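Sorari Used Books - Newsletter for Readers and Sellers
2024-09-13

New condition grades, textbook buyback and a few shelf notes
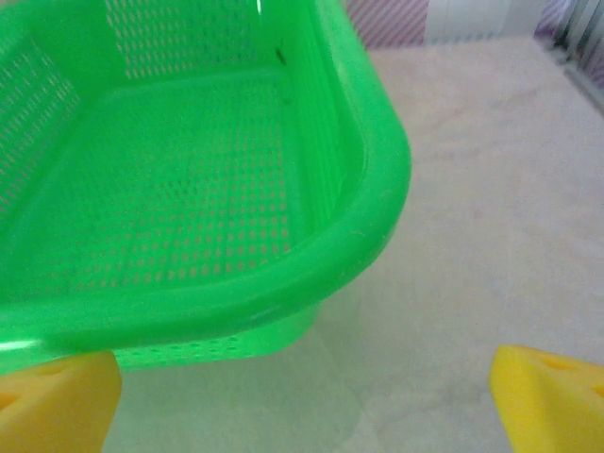

How we describe our used books from now on

Many customers wrote to us during the summer with the same question: what is the difference between "Good" and "Acceptable"? We read our own descriptions again and we must agree that they were not clear. Two copies of the same title could have the same grade, and one had a few pencil lines while the other had yellow marker on almost every page. For a student who only needs the text this is maybe not important. For a person who buys a gift it is very important.

So we have now 5 grades, and each grade has a short written rule. They are: As New, Very Good, Good, Study Copy and Worn.

Study Copy is the grade which is new for us. It means that the binding is firm and all pages are there, but a former reader has written or highlighted in the text. We put the book in this grade even when the cover looks perfect. Before, such a book was often listed as Good, and we had to take it back later.

Worn means that the book can be read from the first page to the last, but it has problems you will notice immediately, for example a loose cover, stains from liquid or a spine with tape on it. If a page is missing, we do not sell the book at all.

Library copies can be in any grade. We will write "former library" in the listing, and you should expect stamps, a pocket or a label. Access codes and discs are not promised with any used book, also not with As New. If we know that a code was not used, we will say it in the listing.

The books which were listed before this month keep the old grade until we have looked at them again. There are 784 titles in the sociology and education section, and this section is finished. History is next. Please write to us before you order if you are not sure about an older listing - we will take the book from the shelf and tell you what we see.

Textbook buyback

The buyback desk at the Braden store is open again, every weekday afternoon until the end of the month. In July we bought 582 books from students, and a large part of them was introductory statistics, so for the moment we cannot take more of those. We are looking for research methods, anthropology, social theory and anything on urban studies. Older editions are welcome if they are only one edition behind.

Please erase pencil notes if you have time, and remove sticky flags. You do not need to clean the covers. Old price stickers are better left alone, as the paper under them tears easily.

We pay in store credit or by bank transfer. The credit is a little higher. It does not expire, and it can be used in the online shop too.

From the Feyisa collection

In spring we took over the private library of the Feyisa family, and 149 of the books are now listed. Most are field studies and essays from the 1960s and 1970s, many in paperback. The former owners wrote their name and the place of purchase on the first page of almost every volume. We mention it in each listing, but we did not lower the grade for it. Several books have newspaper reviews folded inside, and we left them where they were.

The second part is in boxes and will come later in autumn.

Shipping

Orders with more than one book are now packed in Plikimetti mailers, which have stiff corners. Single paperbacks go in the padded envelope as before. If your book arrives with a bent corner or a damaged cover, send us a picture of the book and of the package, and keep both until you hear from us.

Replies to this newsletter go directly to the shop inbox.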